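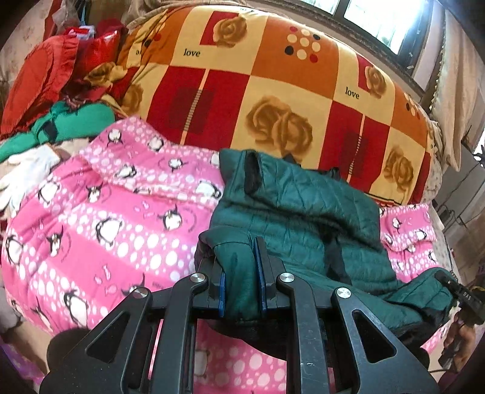 **mossline** wrote:

Compression is fine for a weekend trip and bad for a whole summer. Synthetic fill is the worst for it. The fibers take a set and you never get all of the loft back. Down recovers better, but even down shouldn't spend June through October squashed flat under a bed.

If you have closet space, put it on a wide hanger. If you don't, use a big breathable sack and fold it once.

---

**rowhouse_attic** wrote:

I disagree on synthetic. I've kept a Plirkier puffer in a vacuum bag every summer for years and it's as warm as it ever was. It looks sad for a day or two when it comes out. Ten minutes in the dryer on low and it's back.

I live in a one-bedroom with a single closet. "Just hang it up" isn't an option for everybody. Winter coats for two adults plus the spare bedding take up more room than our couch.

---

**mossline** wrote:

How would you know it's as warm as it ever was? You get used to the jacket you have. I had one I thought was fine until I tried on the same model new in the store and it was twice as thick.

---

**rowhouse_attic** wrote:

I know because I'm not cold. That's the test I care about.

---

**saltedpretzel** wrote:

Can I back this up a step? Everyone is talking about bags and not about washing. What ruins jackets in storage is putting them away dirty. Skin oil, sunscreen, coffee, whatever is on the cuffs and collar. It all sits there in the heat and goes yellow and starts to smell. With down it also makes the clusters stick together.

My order every spring:

1. Empty the pockets and turn them out.
2. Zip it up, close every snap, loosen the drawcords.
3. Rub a little liquid soap into the collar and cuffs. Leave it a while.
4. Front loader, cold or cool, gentle, extra rinse. Spin at 400 if your machine lets you pick.
5. Dryer on low until you can't find a single lump.
6. Leave it out on a chair overnight before it goes in anything.

I use Kuleo wash because the hardware store here carries it. Plain unscented liquid detergent in a small amount works too. No fabric softener.

---

**kitchen_radiator** wrote:

Step 6 is the one I skipped. I put a down parka away when it felt dry on the outside. In the fall the whole left side smelled like a pond. I washed it again twice and it mostly came out, but I can still tell when it rains.

---

**bluffside** wrote:

I would not put down in a home dryer at all. Ours has two heat settings and "low" is hot enough to curl a label. I lay mine flat on a rack, turn it a few times a day and break up the clumps by hand. It takes close to three days and there is nothing wrong with it afterward.

---

**saltedpretzel** wrote:

Three days is a long time for wet down to sit. If your air is dry, OK. Where I am it would go sour by the second day. The laundromat on Tang Street has big dryers with a real low setting, and that's where I take the heavy ones. The drum size helps as much as the heat does. In a small drum the jacket just goes around in a ball.

---

**bluffside** wrote:

Fair. We're at nearly 2,000 feet and it's dry all summer, so that could be the difference. I'd still tell people to test their dryer with something cheap first.

---

**two_left_mittens** wrote:

I'm the one who started this, so let me add some details. I should have put them in the first post.

- One puffer is synthetic. The tag says polyester fill and nothing else.
- One is down, 600 fill, older than the other.
- The rest is blankets. Fleece mostly, and a couple of comforters that only come out when guests stay over.
- No attic, no basement. There's the space under one bed and a shelf at the top of the hall closet.
- The building gets hot. The hall closet is on an inside wall and is the coolest spot.

I looked at the Pukell bags people mentioned in the other thread, the ones with the valve, and also at the Pukell cotton sacks. The cotton ones cost more, and I don't understand why when there's less to them.

From what you've all said I'm leaning toward washing everything over the next couple of weeks, with the coats on the shelf in the cotton sacks and the fleece in the valve bags under the bed. Tell me if that's wrong before I buy anything.
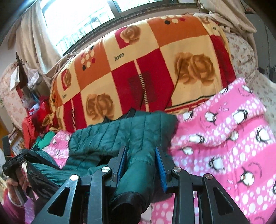
**kitchen_radiator** wrote:

Is it OK to put the guest comforters in valve bags with the fleece?

**mossline** wrote:

Fleece can go flat for months and come back fine. Comforters depend on the fill. If they're down or wool, keep them out of the valve bags. If they're cheap polyester, I'd still only press out about half the air and leave some give in them. Cotton quilts can be folded as small as you want, but refold them along different lines partway through the summer or the creases will wear.

---

**rowhouse_attic** wrote:

Half the air is a good compromise, and I'd do that for the synthetic coat too. You don't have to suck it down to a brick. I close the valve when the bag fits under the bed frame and stop there.

---

**mossline** wrote:

OK, that's a lot more reasonable than what I thought you were doing. I can live with that.

---

**pegboard** wrote:

About the cotton sacks: skip them and use old pillowcases. A king-size pillowcase holds an adult puffer if you fold the sleeves in and roll it from the bottom. Tie it with a shoelace. Write what's in it on a piece of masking tape. Mine have been doing this job since I moved in here and they cost me nothing.

---

**two_left_mittens** wrote:

I have plenty of pillowcases. Does the color matter? I read somewhere that dark ones can bleed onto the coat.

---

**pegboard** wrote:

If it's been through the wash a few times it's not going to bleed dry. I'd avoid a brand new dark red one, and that's as far as I'd take it.

---

**saltedpretzel** wrote:

Two more things on the washing.

Check the seams before you put anything in the machine. On older puffers the stitching between the channels goes first, usually under the arm. A few hand stitches now will save you from vacuuming feathers out of the drum. For a small hole in the shell, repair tape is better than thread, and round off the corners so it doesn't peel.

The other thing is hoods. If the hood comes off, wash it with the jacket anyway so they fade together.

---

**bluffside** wrote:

Don't lift a soaked down jacket by the shoulders, either. The wet fill is heavy and it can tear the baffles inside. Get both arms under it and move it like a bowl of soup. I learned that on a coat I liked.

---

**kitchen_radiator** wrote:

What are people doing about moths? I've had cedar blocks in there forever and I have no idea if they do anything.

---

**mossline** wrote:

Not much for nylon and polyester, since moths don't want those. Wool is what they go for, and sometimes down if the shell has a hole in it. Washing does more than cedar. If you like the smell, sand the blocks a little each year and keep them.

---

**rowhouse_attic** wrote:

I'd keep lavender out of it. I did sachets one year and everything smelled like a gift shop until January.

---

**two_left_mittens** wrote:

Update, 2 Aug 2024. The synthetic coat went through on cool with an extra rinse and took two rounds in the dryer on low. It's in a pillowcase on the hall shelf. The down one is going to the laundromat because I found a split seam under the arm, same place saltedpretzel said, and I want to fix that first. All the fleece is in two Pukell valve bags and they fit under the bed with space left over.

I haven't decided on the comforters. One has no tag at all. I can't tell what's in it by feel.

---

**pegboard** wrote:

Pinch it and see if you feel any quills. If there aren't any, treat it like polyester and leave half the air in.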